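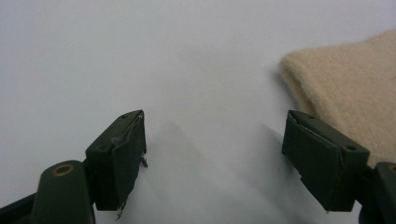
Beige fabric on the right, white top under it.

From: Brullwood Home Sewing list
Subject: Re: [brullwood-sew] cutting on a white table?

On Monday a list member wrote:

> I'm finally getting a real cutting table after years of crawling
> around on the living room rug. My choice is down to a plain white
> top or a dark wood one. The wood is prettier, but everything I sew
> is oatmeal, cream or beige, and I keep reading that you should cut
> on a color that contrasts with your fabric. Does anybody cut pale
> fabric on a pale table? Do you regret it? Also, how do you keep it
> clean? I use chalk and I am not a tidy person.

Oh, get the white one! I have been cutting on a white top since last July and I love it so much that my family has asked me to talk about something else at dinner. I'm happy to go on about it to you all instead.

You're right about contrast, up to a point. Pure white cotton on a white table is a pain, and when I did a batch of pillowcases I kept losing the edge. But beige is fine. Even a light beige looks clearly darker than the table, and I can find a raw edge from across the room. What I like best is that the color of the fabric doesn't change. On my old brown table every cream looked kind of yellow, and I once bought the wrong thread twice for the same curtain. Now I lay the spool on the fabric, look at it in daylight, and I'm done.

My table is a Kerkard, the plain one with no drawers. I bought it secondhand, so I can't tell you what they cost new. It's a little low for me and I put blocks under the legs, and my back has been a lot happier – if you're over average height, please do that before you cut out anything big!

The current project is the Sombatkul curtains, which is a pattern that calls for a lining, a wide bottom hem and a great deal of patience. I'm on the second pair. The first pair went up in the bedroom and I keep walking in there just to open and close them.

What I do before I cut

1. Wipe the top with a damp cloth and let it dry all the way. I wait ten minutes and make coffee. Pale fabric picks up everything, and I'd much rather have the old chalk on the cloth.

2. Run a bare hand over the whole table, slowly. You'll feel a stray thread or a bit of grit long before you see it. I own a box of 2,000 pins and I believe half of them have been under my palm at one time or another.

3. Look across the top from the side with the window behind it. White never looks like one flat white, by the way. Mine goes a bit blue in some spots and warmer in others, and for the first week I scrubbed at what was only a shadow.
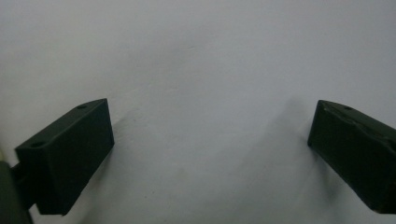

4. Bring the fabric on from one side and smooth it toward the other. I always come in from the right, being right-handed, and leave the left side for the shears and the tape. If it's a long piece, put a chair at the end of the table to carry the weight, or it will pull itself off grain while you're looking for your glasses.

5. Weights, not pins, for anything loosely woven. I use a set of big washers that I wrapped in ribbon, but canned beans work great too.

6. Chalk last, and as little as you can get away with. Blue chalk shows nicely on beige and comes off the table with the same damp cloth. I do keep the red away, as it left a pink smudge that took me two evenings to get out.

About the mess: you will see every single thread on a white table. I thought that would bother me, and I've come around to loving it. It takes one swipe and it's clean, where on the brown one I would find lint in a seam three days later. I keep a Lundent lint roller hanging on a hook at the end and use it more on the table than on my clothes.

One thing I haven't solved is glare. With the overhead light on at night the whole top gets bright, and I get tired fast. Right now I use a lamp off to one side and quit by nine. If somebody has a better idea I would love to hear it.

I can also post my notes on the curtain lining if there's interest. I bought a 3,000 yard cone of cream thread for this project, so I'll be at it for a while!

Happy cutting, and please tell us which table you pick.

--
You are getting this message as a member of brullwood-sew.
To change to digest mode, reply with the word DIGEST in the subject line.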